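News > Research > Randcombe

Randcombe lab adds sorting runs to its robot training set

Randcombe has begun a new round of recording for Vuvel, its program for teaching robot arms to sort mixed household items. The work started in November and is led by Zuzana Hubáček.

Each run begins with a full wire basket and three boxes with holes in their tops. The arm takes one item at a time and brings it to a box. The basket holds soft toys, small balls, cloths and crushed cans, and it is refilled in a different order for every run.

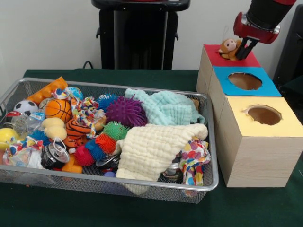

The group has kept 632 runs so far. A run lasts almost 30 minutes, and the recordings are checked the next morning before they go into the training set. Runs with a dropped item are kept and labeled, Hubáček said, so the system has examples of mistakes to learn from as well.

"Cloth is the slow part," she said. "A ball looks like a ball from any side. A towel never looks the same way twice."

Seven operators share the work in 2 shifts. They were trained by Mostolen, a small firm that also wrote the labeling software.

A first model trained on the recordings will be tested at the Nikolovski workshop next spring, using items that were left out of the training runs. Randcombe plans to release part of the data after that test.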